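Lists > Wimside Home Machines > Archive > August

Re: Re: Can any of them put the groceries away yet?
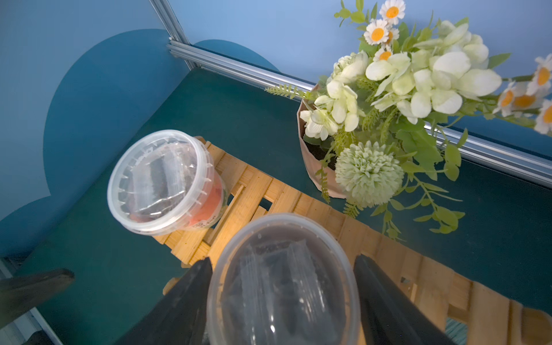 On the shelf question, I'll stick with what I said in spring: ask me again when it can do my mother's pantry. Round plastic tubs with clear lids are a fair place to start, and they're meaner than they look. You can see through them, which is lovely for people and miserable for a camera, and a gripper that squeezes a little too hard pops the lid.

> The Drora people say theirs cleared 30 tubs in a row
> without a drop. At what point do we admit the chore is
> solved and go argue about laundry?

When it clears 30 tubs somebody else put down. I went to the Brorwood open day and timed one with my kitchen timer. It took 4 minutes to move a single tub from one end of a bench to the other - very gently, I'll give it that. My nephew is seven and does it faster, though he expects to be paid in pudding.

I don't doubt the Drora number. I'd just like to know who reset the tubs between tries, and whether that person got a chair.

If Hirose ever sells the small arm for 500 I'll buy one and let it loose on my spice shelf. Until then I'm the cheaper model.

Recent in this list
- Folding towels, round two
- Hirose arm: noise at night?
- Wimside meetup, parking
- Dishwasher loading, any news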